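Cleaning and Seating a Microwave Turntable

Kitchen Notes, Appliances, sheet 168

Most complaints of uneven heating, scraping or knocking from a countertop microwave come back to the turntable. The glass plate rests on a roller ring and takes its drive from a small coupler in the center of the cavity floor. If one of these parts is dirty or out of place, the plate drags, tilts or stops. The procedure below applies to ordinary compact ovens with a glass plate and a side-hinged door.

A white countertop oven with the cavity lamp lit:
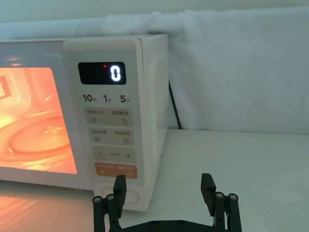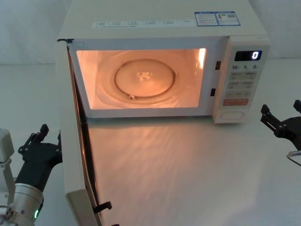
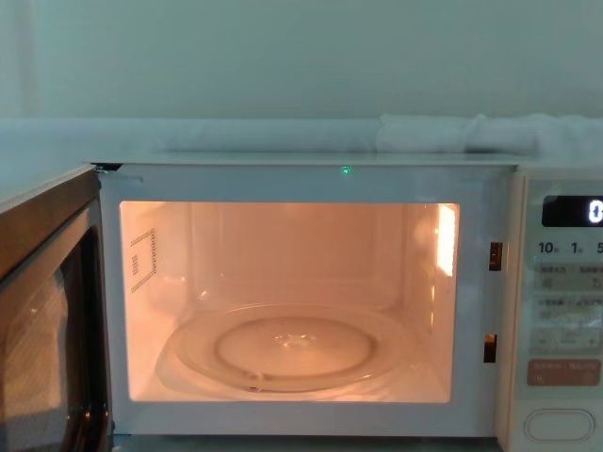
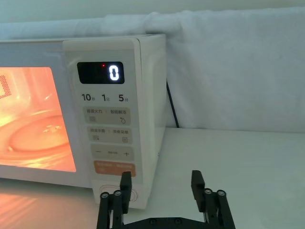
Before starting

Let the oven stand after its last use until the plate can be held in a bare hand. A hot plate put under cold water can crack. Have ready two soft cloths, dish soap, a wooden toothpick, a soft brush (an old toothbrush is suitable) and a folded towel to set the plate on.

Look over the interior while the lamp is on, then unplug the oven. Crumbs and splashes show best against the lit wall. If the lamp goes out after the door has stood open a while, use a flashlight.

Removing the parts

1. Open the door all the way. Do not lean on it or hang a cloth over it; the hinges are light.
2. Lift the plate straight up with both hands. Set it on the towel.
3. Lift out the roller ring.
4. Leave the coupler where it is unless the manual states that it pulls off. On many ovens it is a push fit on the motor shaft. On others it is clipped, and prying it will break the lugs.

Washing the plate and ring

Wash the plate in warm water with a little dish soap. Most of the grease is on the underside, in the angle where the raised track meets the flat glass, and a sponge passes over it. Run the brush around that angle twice, rinse, and look at it against a light. Steel wool and scouring powder leave scratches that hold grease afterward.

The rollers need more care than the ring itself. Hair and dried sugar collect on the pins behind the wheels. Turn each wheel with a fingertip. A wheel that sticks should be soaked for ten minutes, then worked with the toothpick until it spins freely. Do not oil the pins. Dry both parts fully before they go back.

Cavity floor

Wipe the floor with a damp cloth, working toward the door. Keep water away from the coupler, as the shaft passes through an opening in the floor and the motor is directly under it. A wrung-out cloth is wet enough.

For baked-on spots, plug the oven in again, put the ring and plate back, and heat a cup of water with a spoonful of white vinegar for two minutes. Stand a wooden stirrer in the cup. Leave the door shut for five minutes more, then unplug and wipe. We tried Drikard paste on the same kind of spot and saw no advantage over vinegar, and the paste was difficult to rinse out of the corners.

Walls, vents and door

Wipe across the perforated areas without pressing. Do not push a pin or toothpick through the holes. Spray cleaner should go on the cloth and never on the wall, where it will run into the vent.

The mating face between door and oven should be clean and flat. A crumb caught there can keep the door from closing fully. Clean the latch hooks with a dry cloth only. A bent hook, a loose hinge or a cracked window means the oven should not be used until it has been repaired.

Reseating

Set the ring in its track first. Lower the plate onto it and turn it slowly by hand until it drops over the lobes of the coupler. The drop is slight — on a worn plate it may be felt and not heard. Once seated, the plate should not slide sideways when pushed at the rim.

Plug in, place a cup of water on the plate and run the oven for one minute. Watch one full turn through the window. A plate that climbs and falls once per turn usually has debris under the ring. A plate that stands still while the motor hums is not engaged.

Replacement plates

Measure the full diameter across the rim and the diameter of the track on the underside. Both must match. Haddad lists its plates by outside diameter only, so ask for the track size before ordering. The Drostska catalog gives both measurements; the plate we bought for our own oven was item 1112, and the matching ring was item 3626. Check the shape of the coupler as well, as a three-lobed coupler will not drive a plate molded for another pattern.

Interval

Wipe the floor weekly. Wash the plate and ring every two weeks, or directly after anything has boiled over.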